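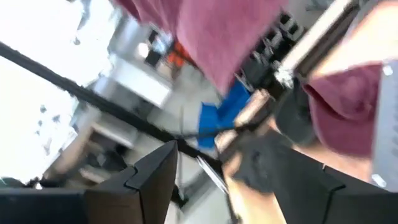 Skekwood soldering station review

I bought the Skekwood station to replace a cheap plug-in iron that had stopped holding its heat. It has had nine weeks of regular use, mostly on guitar pedals, a couple of model railway controllers and one very tired clock radio.

In the carton you get the base unit, the handpiece, a coil stand, a brass wool pot and three tips. The tips are a fine conical, a small chisel and a bevel. I have used the chisel for nearly everything. The conical looks handy but doesn't carry enough heat to a ground lug, and I've put it back in the drawer.

Warm-up from cold to 350 degrees takes 28 seconds by my kitchen timer. The old iron needed several minutes. Recovery is good too. On a run of header pins I could keep moving without waiting, and it only slowed down on the back of a metal pot.

The dial is the weak point. It moves in coarse steps below 300 and has no lock, so it is easy to bump with a sleeve. The Voner station I borrowed last year had buttons and a locked setting, and I preferred that. The Voner also had a longer lead. The Skekwood lead is silicone and stays flexible, but it is short enough that the base has to sit on the same side as your working hand.

The stand is light. I ended up screwing mine to an offcut of pine, and it hasn't moved. The brass wool pot fits beside it on the same board.

Spare tips are easy enough to get. Ezeani stock the full range and posted mine to Ballarat in three days. Plarnuten sell a compatible set for less, but the chisel in that set was a loose fit and rattled in the sleeve - I wouldn't bother with it.

Noise is nil, as there's no fan. The sleep mode cuts in after ten minutes and can't be changed. The manual is one folded sheet and the colour diagram doesn't match the labels on the front panel, though there are only two controls to work out.

I paid roughly $200 including postage. At that price I would buy it again for hobby work. If you're soldering every day, look at something with a proper locking display and a heavier stand.

The model I have is the 1427 with the Australian plug. Warranty is two years, and you need to register it on their site within a month of purchase.

Posted March 17, 2026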